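Drornska League Adds Play-In Round for Regional Football Postseason

STORKHAM, October 20, 2026 - The Drornska Football League will add a play-in round to its postseason starting this year, giving two more clubs in each division a chance to reach the quarterfinals.

Under the old format, the top four clubs in the North and South divisions advanced and everyone else was done after the final regular season game. Under the new one, the top three clubs in each division still go straight through. The clubs that finish fourth, fifth and sixth will be joined by a wild card, chosen on overall record, and will play for the last spot in their half of the bracket.

The change was approved by member clubs in April. Clubs asked for a later vote on tiebreakers, and those rules are now final as well. Head-to-head result comes first, then division record, then point difference in division games. A coin toss is used only if all three are level.

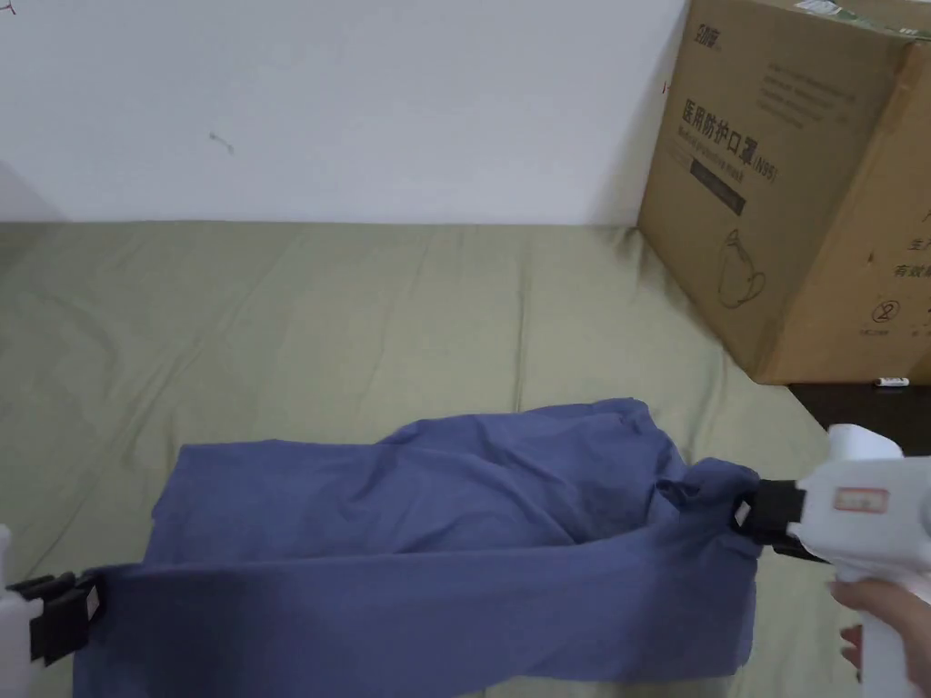
Last season the fourth and fifth clubs in the South finished with the same record. Bornier went through on point difference and Wan stayed home, although Wan had won the only meeting between the two. That game would settle the matter under the new order.

Play-in games will be hosted by the club with the better record. Kickoff is set for 1 p.m. at all sites. Rosters are locked at the end of the regular season, and a player must have dressed for at least three league games to be eligible. Clubs with a player on injured reserve may file for an exception up to the day before the game.

The league drew 3,219 spectators to its quarterfinals last season. The largest crowd was 1,355, at Storkham Field. The smallest was 429, at Bornier, where one side of the stands was closed for repairs. That work is finished and the full stand will be open for this postseason.

Overtime rules are not changing. Each team gets one possession from the 25-yard line, and the game continues until one team leads after an equal number of possessions.
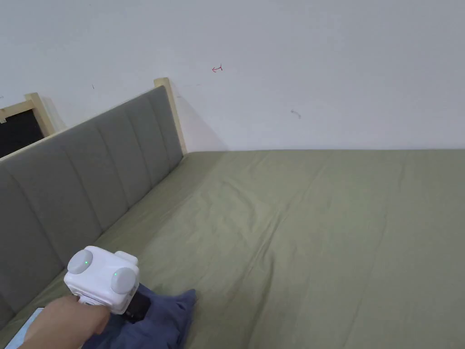

Wan said in a written response that it welcomed the extra round but would have preferred to see the first tiebreaker in place a year ago. The club also asked the league to look at travel costs for play-in visitors, who will have less than a week to book a bus.

The league will pay each visiting play-in club $500 toward travel. Home clubs keep the gate after officials and field staff are paid. Quarterfinal travel is handled as before, with costs split between the two clubs.

Tickets for play-in games go on sale at the host club's box office the morning after the regular season ends. Season tickets do not cover postseason games, but holders may buy their regular seats for 48 hours before they are released to the public.

The full postseason rules and the tiebreaker procedure are available from the league office in Storkham.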